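About Riltberg Books

Riltberg Books publishes novels for people who read on the bus, in waiting rooms and late at night. Most of our list is family stories, small-town romance and inspirational fiction, with a mystery now and then. We started with one title and a print run of 210 copies, most of them sold from a table at a county book fair.

Stela Voicu founded the press and still reads every manuscript we sign. Opoku handles production and the covers. 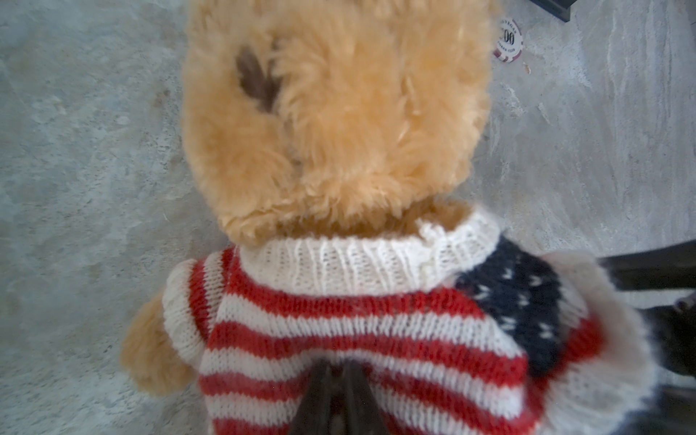

We put out 13 books a year. That number has stayed the same for a while, and we plan to keep it there. Each book gets two rounds of editing and one proofread, and the author sees the cover before we print it. A first novel usually starts with 900 paperbacks, and the e-book comes out the same morning.

Our longest series is Treltis, set in a river town where three sisters inherit a failing radio station. The fifth book is with the editor now.

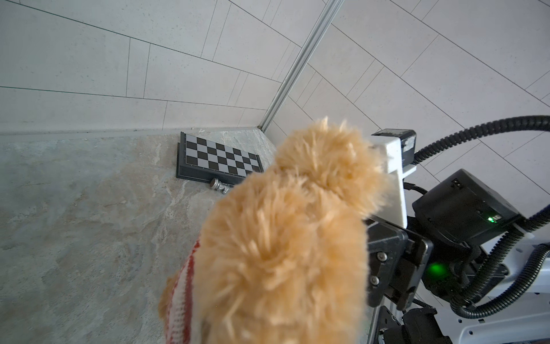
Gena wrote to us after the fourth one that she had guessed about the will by chapter six but stayed up to finish it anyway, and that she wanted more of the oldest sister and less of the lawyer. We get a fair amount of mail like this and pass it on to the authors — they do read it. 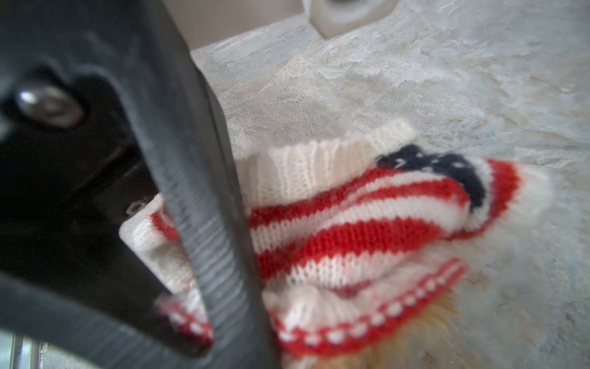 Book clubs can order direct from us at a discount. Discussion questions are printed in the back of most titles, and if yours doesn't have them, write and we'll send a sheet. Libraries should go through their usual supplier.

Large print is available for the Treltis books and for anything published since we changed printers. Older titles are being added as we can afford to reset them.

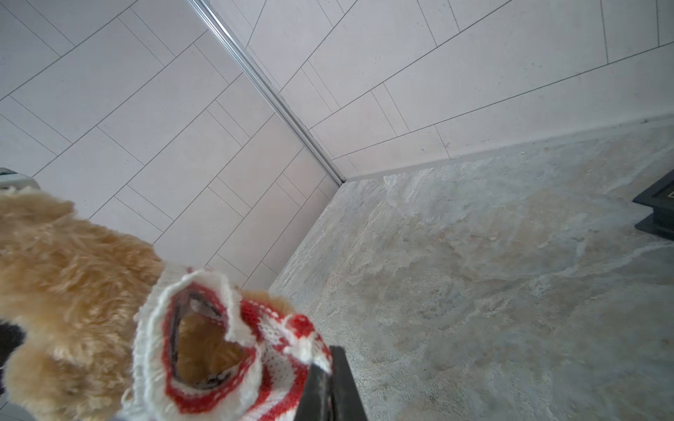

Submissions

We read new work in August only. Send the first 100 pages and a one-page summary. Finished novels only, please — no poetry, picture books or memoir. You don't need an agent. We answer everyone, usually before the end of the year.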